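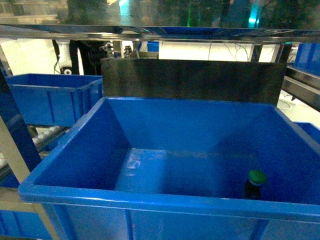 Teaching a Gripper to Pick from Bins: Collecting Demonstrations at the Jekeck Test Cell

Project report, second-year robotics course, Skultden Technical College

1. What we set out to do

Our group wanted to find out how many examples a learning system needs before it can reach into a storage bin, take hold of a single item and put it down somewhere else. We had all read papers that start with "we collected a dataset" and then rush on to the network. None of us had ever collected one. So we made the collecting our project, and the learning part came second. We're very glad we did it that way around, since almost everything we found interesting happened before any training started!

The work was done from January to April in the Jekeck cell, the small picking area our college shares with Hedach, the company that lends the shelving and the bins. The learning code is a package called Catterall, which was written by students a few years ahead of us. We changed very little in it apart from the data loader.

2. How a demonstration is recorded

One demonstration is one pick. A person steers the arm by hand controller, brings the gripper down over the item, closes it, lifts, moves over to the target and lets go. While that happens, the software stores the joint positions, the state of the gripper and the video from the head camera and the wrist camera. We need both views. The head camera gives the layout of the whole bin, and the wrist camera gives the last few inches, where most picks are won or lost.

We recorded 641 demonstrations. After checking them we kept 512. The rest were thrown out for one of these reasons:

The operator bumped the bin wall and had to back out.
The video and the joint log had drifted apart.
The recording was stopped too early, with the item still in the gripper.
The item was already tipped over at the start, and the label said upright.

That last one cost us a whole afternoon of checking. Now we write the starting pose into the log before the arm moves, and it takes no time at all.

3. Choosing the items and the starting positions

Our first plan was to fill the bins with mixed items and pick whatever came up. It was fun (very fun, you get competitive) but the recordings were a mess. Every pick was different from every other pick in five ways at once, and we couldn't tell what the model had trouble with. So we went back to a single item per bin and varied just the position.

Positions near the walls turned out to be the valuable ones. In the middle of a bin, you can come straight down and the fingers have room on every side. Close to a wall, one finger has to slip in between the item and the plastic, and in a corner there are two walls to think about. New operators avoid this without noticing. They set the item down in the middle, because that's where a hand naturally puts it. When we plotted our first 200 starting positions, they made a big blob in the center with hardly anything in the corners.

We fixed it with a printed grid and a list of squares in random order. Whoever reset the bin had to use the next square on the list, like it or not.
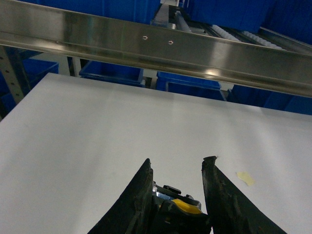 The wrist view also taught us to think about surfaces. A gripper coming down to a flat table has a clear background behind the fingers, and the model learned table picks quickly. Inside a bin the walls change shade as the arm moves, and its shadow falls across the item just when you need to see it. We had expected the two cases to help each other more than they did. A model trained on table picks alone was close to useless in a bin. One trained on bin picks did fairly well on the table.

4. Operators are part of the data

We took turns steering, and the model noticed! One of us always paused above the item before going down, and the trained policy picked up that pause and sometimes hung there for seconds. Another liked to come in at a slant. We agreed on a few habits after that: no stopping above the item, come down straight where there is space, and open the gripper fully before starting. Recordings made after this talk were much easier to learn from.

Shifts longer than 2 hours gave us sloppy picks, so we kept them shorter.

5. What we would do next

We'd like to add failed grasps on purpose, with the recovery included, as the current model has no idea what to do after a miss. We would also record the grid square automatically. The cleaned set and our checking script are on the course drive, in the Jekeck folder, and the next group is welcome to both.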